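7 December 2024
From: list member, Gatevden
Subject: Re: Is Hokonach a member of the customs area or not?

I read the answers to my first question, and I thank everybody. I try to put together what I understood, please correct me.

Hokonach is not a full member of the Wumus customs area. It has only the transit agreement, renewed in May for seven years. So goods can cross without duty, but they can't be sold there without a local stamp.

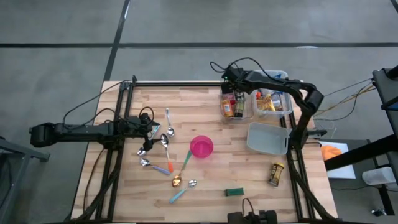
Bautista wrote that the transit agreement also covers small parcels under 300 crowns, so a private person doesn't need the stamp at all.

> In my reading the parcel rule is older than the agreement.
> It was in the first text, article 11, and it was never
> removed. The post office in Hokonach still uses it.

Article 11 speaks about "personal goods". It does not say if a gift is personal goods. In Gatevden the office says yes, at the border they say it depends on the value.
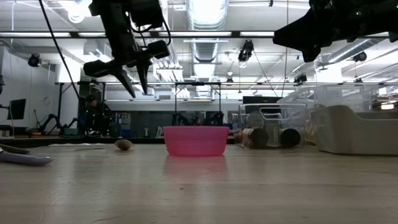 The second matter is the declared value. The form has one line for each kind of material, and this is where most people make a mistake. Plastic and metal go on separate lines, even in one box. A pink plastic bowl like the one in my second photo is one line, and any metal utensil you pack with it is another. If you write "kitchen things" the form comes back, and you wait up to 40 days.

Food has its own form, the green one. Dried herbs are allowed if the container is closed and the ingredients are printed on it. I did not find the rule for tea.

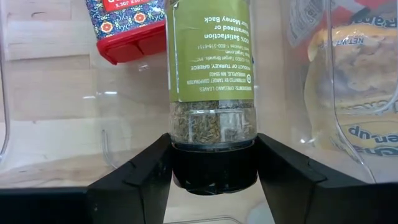 Dried oregano, ingredients on the label.

If somebody has the newer text of the agreement, please send it to the list. My copy has no annex.

Recent messages in this list:
Which stamp for used books?
Residence permit and the Gatevden border
Wumus area: who votes, who only observes
Re: Re: Old coins of Hokonach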